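Opinion > Movies > Box Office

The Opening Weekend Is a Bad Way to Judge a Movie

December 26, 2021

37 shares

Every Sunday night the studios send out their numbers, and by the next morning a movie that took three years to make has been declared a hit or a flop. I used to follow this closely. I now think it does more harm than good, and I wish the sites I read would give it less room.

Take Rostgate, the submarine thriller Trandent put out in May. It opened on 619 screens, which is small for a picture with that many effects shots. The first weekend was weak. By the second weekend it had lost half its screens, and by the fourth it was gone from every theater within 50 miles of my house. I saw it on a weeknight with a decent crowd, and people stayed in their seats through the credits. I would have told friends to go. There was nowhere left to send them.

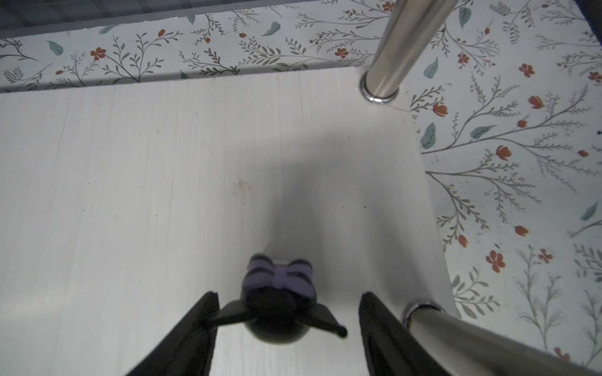
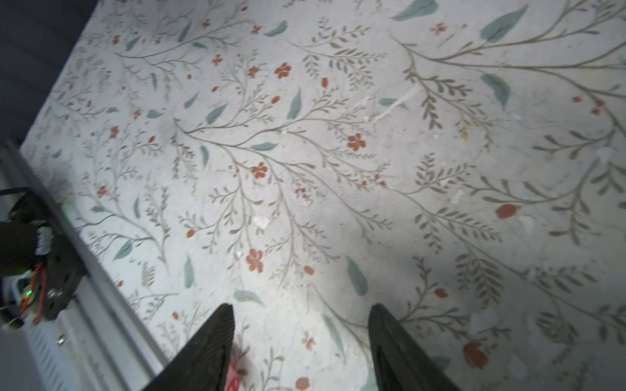
The usual answer is that theaters have to make money, and I accept that. A screen showing a quiet movie to 36 people could be showing a superhero movie to three times as many. But the second and third weekends are when word gets around, and a lot of movies never get that far. Older hits often built up slowly. A release like that now gets pulled before the people who would like it have found a babysitter.

The coverage makes it worse. When a headline says a movie "stumbled," plenty of readers take that to mean it is bad. The gross tells you how many people bought a ticket, and most of them bought it on the strength of a trailer. It can't tell you whether they liked what they got.

Skerka, the three-screen house where I see most things, does it differently. They book a title for four weeks and leave it alone. Some weeks that must hurt. Tickets are still under ten dollars, though, and the late shows of odd little movies fill up toward the end of a run - I have been turned away twice.

I don't expect the big chains to copy that. What I would like is for the trade sites to hold off on the verdicts until a movie has had a month. Print the numbers, by all means. Leave "bomb" out of the headline.

75 comments

reelfan_ohio
Rostgate deserved better. Caught it at home and wished I'd seen it big.

mtl
Four weeks is too long for some of this stuff. Two would be fair.

dockside
The trades won't wait a month. Those headlines get the clicks.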